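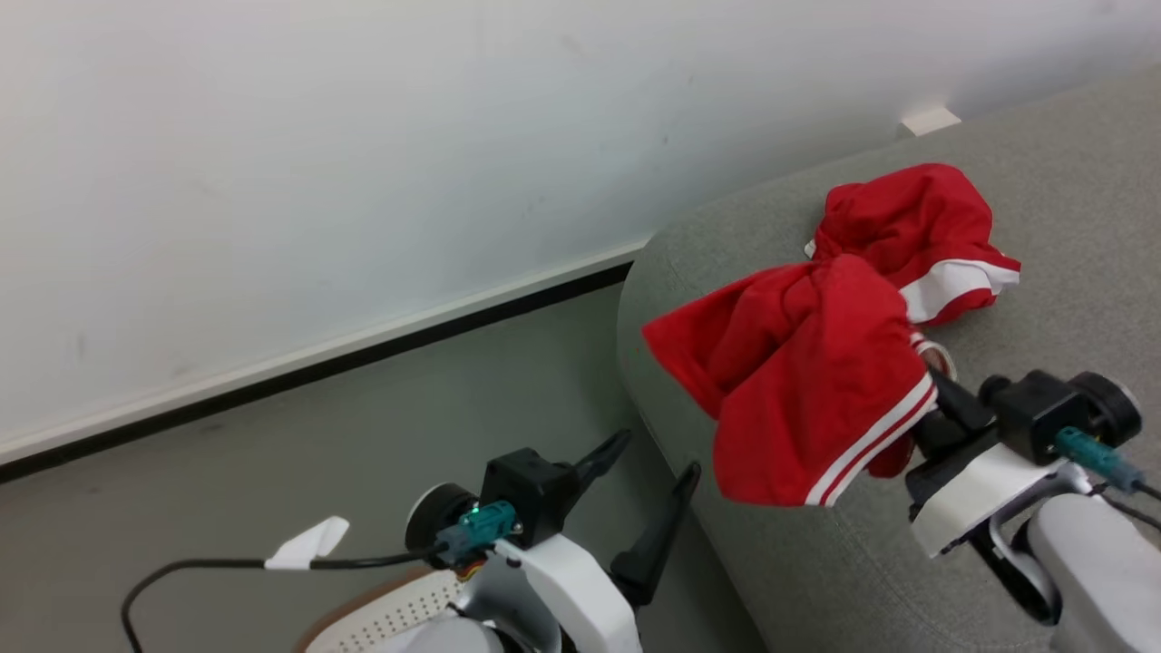

Currency-hedged share class or unhedged: which is appropriate for a holding of this kind?

Judit Vida
Posted Thursday, February 28, 2019

I hold units in the Cevport European Bond Fund through a general account with Vastalix. The fund is offered in an unhedged class and in a class hedged to sterling, the latter carrying an additional annual charge of 8 basis points. I expect to require the money in 14 months, and it will be spent in pounds. Members' guidance would be welcome on whether a switch is advisable, and on whether moving between classes of the same fund is treated as a sale.

Ilari Manninen

For bonds held over a short period and intended for spending in pounds, the hedged class is generally the closer match. Movements in the exchange rate may easily exceed the yield on the bonds themselves. The quoted charge does not represent the full cost of hedging. The difference between short-term interest rates in the two currencies is also reflected in the return, and with euro rates below sterling rates this presently works in favour of a sterling holder. It may not remain so.

On the second point, the treatment depends on the terms of the switch and on your own tax position. Please ask Vastalix for written confirmation before giving any instruction — the telephone desk is not always consistent. You should also ask on which dealing day each side of the switch would be priced.

Szilágyi

I would leave it alone. The pound has been low for a long while and hedging is a cost. I hold 257 units of the unhedged class and have had no cause for complaint.

Judit Vida

I am obliged to both members. I have written to Vastalix and asked for the switch terms and the dealing timetable.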